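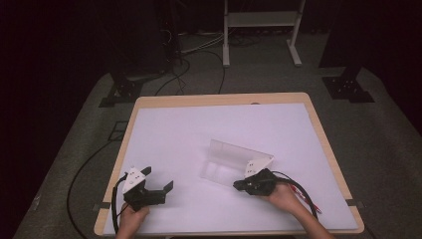 La mesa con el acrílico transparente, las dos pinzas encima del tablero.

10 de enero de 2018

Escribo rápido que se me va el último bus. Día entero con lo transparente. El código de percepción sigue sin querer saber nada del acrílico y ya van tres versiones del filtro. La nube de puntos sale con un agujero donde debería estar la pieza, y luego, de regalo, un grumo de puntos medio palmo por detrás, que es el reflejo. El planificador se lo cree todo. Le das un grumo y te planifica un agarre al grumo, tan contento.

Por la mañana, calibración. Los patrones de puntos de las monturas blancas se detectan bien salvo cuando giro mucho la muñeca, ahí el estimador salta. Metí un rechazo por velocidad angular, chapucero pero aguanta. Umbral a ojo. Apuntar: sacarlo al archivo de configuración antes de que se me olvide que está a fuego en el código, línea 988 de tracker.cpp.

Luego la sincronización. Los dos flujos llegan con relojes distintos y Jivex los alinea por la marca de llegada, no por la de captura, así que la izquierda iba siempre un pelo atrasada respecto a la derecha. En el visor ni se nota. En las trayectorias sí, las dos manos se acercan a la pieza y según el registro una ya ha cerrado cuando la otra todavía viene. Cambiado a marca de captura. Reprocesé lo de ayer, 1488 segmentos, tardó la comida entera y parte del café. Mejor. No perfecto.

A 30 Hz el cierre de los dedos se queda en muy pocas muestras. Habría que interpolar la apertura o subir la frecuencia, y subir la frecuencia es pelearse con el bus USB otra vez, no gracias, hoy no.

Por la tarde, la pared fina. Desde la cámara de la pinza, el canto del acrílico es una rayita entre los dos dedos y poco más, todo lo demás blanco sobre blanco y brillos. El detector de bordes engancha el brillo antes que el canto, claro, tiene diez veces más contraste. Probé a enmascarar saturados. Desaparece el brillo y de paso medio canto. Probé a quedarme solo con las líneas que no se mueven respecto al objeto cuando se mueve la cámara, que en teoría separa reflejo de geometría. Funciona en papel. En la práctica necesito más desplazamiento del que hay en los últimos centímetros, que es justo donde hace falta.

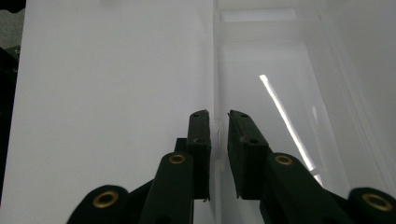 Fredy Inga opina que estoy resolviendo el problema equivocado, que deje de buscar profundidad en una cosa que no la da y que entrene directamente de imagen a acción, que para eso grabamos demostraciones. Que el canto no hace falta reconstruirlo, basta con saber hacia donde corregir. Y que si quiero geometría la saque del cierre, del momento en que los dedos dejan de avanzar.

Me fastidia porque lo del cierre es buena idea. Tengo la apertura registrada, tengo la pose, con eso sale un punto de contacto por agarre sin mirar un solo píxel. Puntos sueltos, pero fiables. Se podría usar para etiquetar hacia atrás: el contacto proyectado en las imagenes anteriores y ya tengo dónde estaba el canto. Con la calibración de hoy debería bastar, creo.

Lo de imagen a acción no me convence tanto. En julio lo intentamos con cartón y iba de maravilla hasta que cambiaron la luz.

Para mañana:
umbral al config
script de contactos, primero con una mano sola
mirar por qué Jivex se come el último segmento de cada sesión
contestar a Verbruggen lo del formato

Ah, y el limitador de aceleración del controlador sigue en modo prudente desde el viernes. Hay que quitarlo o no, pero decidirlo. Me voy.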